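Prenside teleop group, minutes of the weekly meeting
September 22, 2023

Notes by me again - Behrouz Karimi swapped turns so he could drive the arm, so if anything's spelled wrong you know who to blame.

Old business first. We went over the action list from last time and most of it is closed. The Huvbridge people still want their access badges sorted out, and I said I'd chase that (again!).

Demo count. We're at 111 recorded demos for bin picking, and the target before the first training run was 100, so we're over. Behrouz wants to throw out the ones where the operator hesitates a long time above the object, and I kind of agree, though I don't want us tossing everything that looks a bit messy. We left it that he'll tag them and we'll look together before anything gets deleted.

Hand guiding or remote? This ate most of the hour. Pushing the arm around by hand feels great for big moves, but I keep ending up with my elbow over the bin, and people said the same back in June. Remote control is slower to learn and nicer once you're down near the floor of the bin. Farenel's notes suggest up to 2 practice sessions before a new operator's demos get kept, and we agreed to go with that.

Object mix. We're staying with the mixed set, hard shapes and soft stuff together. I like having both in there, even if it's harder on whoever is driving.
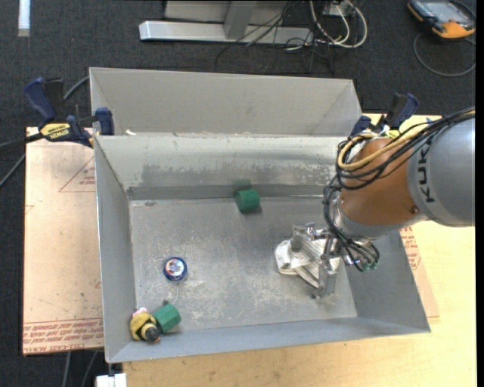 Soft items are where the operators disagree most. Some of us come in low and flat, some like to pinch from the top, and the policy is going to see both. I'd rather pick one style for the first run and add the other later. Behrouz thinks the variety helps. We didn't settle it, so it goes on next week's list.

Kennedy room booking: we have it for mornings only.

Actions
Behrouz - tag the slow demos
Me - badges for Huvbridge, write up the practice rule
Everyone - log which control mode you used, please, every time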